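Drudthorpe Home & Laundry Board > Clothing Care > How often do you really wash your jeans?

tcampos
Joined November 2024
Posts: 11

Okay, I need some outside opinions before my wife and I have this argument again. I wash my jeans after every wear. Always have, my mother did it that way and her mother did too. Jussara read something that said you should go as long as you can stand it and now she looks at me like I'm running a car wash in the basement. We just replaced the washer so I'm a little sensitive about wear and tear on it. What do you all do?

skivulmont_karim
Posts: 2,548

Every wear?? Telmo, my friend, no. I go 40 wears on a raw pair before the first wash and I'd go longer if my knees didn't bag out. You're taking the color right out of them.

marmalade_jo
Posts: 640

40 wears, Karim, please tell me you air them out at least. I have a dog and two kids, there is no universe where my jeans see a fifth day. I do 4 wears unless somebody spills on me, then it's straight in.

skivulmont_karim

I hang them by the back door overnight! They're fine! Denim doesn't hold a smell the way a polyester shirt does. Spot clean with a wet rag and a dab of dish soap and you're good.

E. Peñalver
Posts: 318

I worked the counter at a dry cleaner's for a good part of my life and I'm going to disagree with Karim a little. Going too long isn't gentle on them either. Grit gets down in the crotch and the inner thigh and rubs every time you take a step, and that's where everybody's jeans blow out. I've hemmed and patched enough of them. My own go in after a week or so of yard work, sooner in summer.

What kills light jeans is the dryer more than the washer. High heat, every time, and then people wonder why the waistband is wavy and the hem twists around to the front.
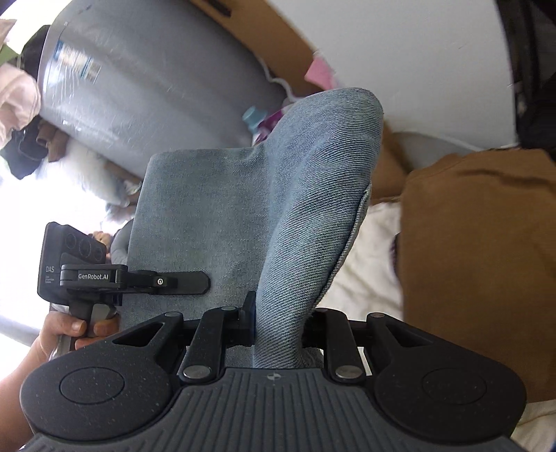
So my routine is cold water, inside out, zipper up, a small load with nothing heavy in it, and half the detergent the cap tells you to use. Then I snap them hard a couple of times by the waistband and hang them from the cuffs. The weight of the top pulls most of the wrinkles out. If they come out stiff as a board I give them ten minutes on low at the very end and they soften right up.

Fold them along the seams or along the crease, I don't care, but do it while they're still a tiny bit warm from that last ten minutes.

tcampos

Hanging from the cuffs is new to me. I've been doing it by the belt loops and I get those little points that stick out all day.

marmalade_jo

The POINTS. Yes. I thought it was just me.

maxcalvo
Posts: 97

Going to be the bad guy and side with Telmo. I work in a kitchen. If I wore mine four times between washes you could fry an egg off them. Hot wash, hot dry, and I buy the cheap ones and replace them when they go. Life's too short to hang pants upside down.

E. Peñalver

Kitchen's different, I'll give you that. Grease needs warm water. I still wouldn't dry them hot, because whatever you didn't get out is in there for good.

maxcalvo

Fair. I do have one pair with a permanent map of Florida on the thigh.

skivulmont_karim

Has anybody tried the Akanda bar soap on grease? My sister swears by it. I used it on a collar once and it did okay, but a collar isn't fryer oil.

maxcalvo

Used it. It's decent if you get to it the same night, useless the next day.

marmalade_jo

Vinegar in the rinse for new dark ones, yes or no? My last pair turned my couch blue.

E. Peñalver

It won't hurt, but I never saw it do much for dye. Wash them alone the first few times and sit on somebody else's couch.

tcampos

Showed Jussara this thread. We've settled on three wears and she gets to pick the detergent. She says Karim is disgusting, for the record.

skivulmont_karim

Tell her I said hi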